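I finished *Kusuma* on a train, two stops past where I should have gotten off, so that tells you most of what you need to know. Adaeze Onuoha's second novel follows a woman named Laltley who leaves a river town for a city where she can't read the street signs, and who slowly stops speaking. She has plenty to say (we get pages and pages of it in her head!) but out loud she gives people a nod and a "fine, thank you," and they seem happy with that.

I'd read a bit about migration novels before this one, mostly for a class, and I was braced for the suitcase chapter and the phone call home. They're both in there. The phone call is great, though. Laltley's mother spends the whole thing describing a neighbor's new roof, and Onuoha lets it run for 8 pages without once cutting back to Laltley's face. I read it twice.

The middle sags a little. There's a long stretch at the laundry where she works nights, and the boss, Barna, talks like a man in a play. I kept wanting to get back to the language school and Ye-ji Cha's wonderful translation exercises. (Cha wrote the afterword and also made up the homework sheets that show up between chapters. Do the homework. I did it in pencil.)
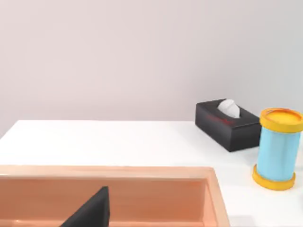
## The edition I read

Mine is the Findar paperback, and I have mixed feelings. The paper is nice and the type is big enough for tired eyes, but the spine creased on day one and the notes are all at the back, so you need two bookmarks. The ebook links the notes properly, if that matters to you. My reader shows it as 3408 locations, which sounds like a lot and goes by fast.

## Should you get it?

If you like quiet books where the big thing happens between chapters, yes. If you need a plot, maybe borrow it first. The ending annoyed me for a whole evening and now I think it's the best part, especially the last homework sheet, where the answer lines are left blank and the instructions are in Laltley's own language.

May 21, 2019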